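Lirov Detention Register

The Lirov Detention Register is a record of people held without charge or whose place of custody is unconfirmed. It is kept by the Illés Documentation Center, a nongovernmental body based in Sirnudberg. The register collects reports from relatives, lawyers and former detainees and assigns each reported case a file number. At the last published count it held 1,179 files, of which 35 concerned people who were under 18 when they were taken into custody.

Background

The register grew out of a paper index kept by a legal aid office in the Lirov district. Entries in the index were arranged by family name, which led to duplicate records when names were spelled in more than one way. The Illés Documentation Center took over the index and replaced it with numbered files. Older index cards were kept and are stored with the file to which they relate. 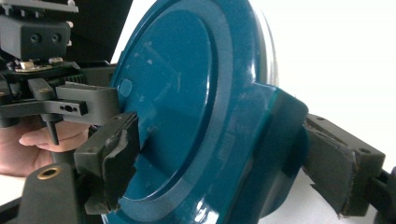

Each file is opened on receipt of a written or recorded statement. The statement must give the name of the person held, the place where the person was last seen free, and the name or description of the force believed to have made the arrest. Statements that lack one of these items are held in a pending series and are not included in published totals.

Verification

A file is marked "supported" when two independent sources agree on the fact of detention. Members of one household are treated as a single source. A court paper, a prison receipt or a letter passed through prison staff may stand in for one source. Files with only one source are marked "reported."

Files are reviewed every three months. At each review the family contact is asked whether there has been any visit, telephone call, transfer or release. If no contact can be reached in two reviews in a row, the file is marked "dormant" but is not closed. A file is closed only on release, on confirmed death, or at the written request of the family.

Health entries

Since the second edition of its filing rules, the register has included a separate sheet on health. It records known illness before arrest, medicines needed, injuries reported by visitors, and whether treatment was requested or refused. Health sheets are not published. A summary may be sent to a medical body or a court with the consent of the family. 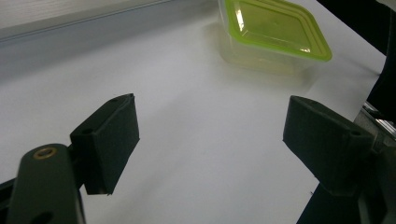
Container with a lime-green lid on a white tabletop.

Software

The files are kept in Ruveo, a case database that stores names in their original script alongside up to 3 spellings in Latin letters. Access is divided by task, so that staff who take statements cannot change the status of a file. Each change is logged with the time and the account used. A copy of the database is held outside Sirnudberg.

Use and criticism

Extracts from the register have been submitted in hearings on unlawful detention and in requests for prison visits. Defense lawyers have criticized the household rule on the grounds that relatives are often held or questioned apart and may have separate knowledge of an arrest. The center has kept the rule but now notes in the file how many relatives gave statements.

Published totals are issued each August and cover open files only. They are not an estimate of the number of people detained in the district.

See also

Arbitrary detention
Enforced disappearance
Habeas corpus
Legal aid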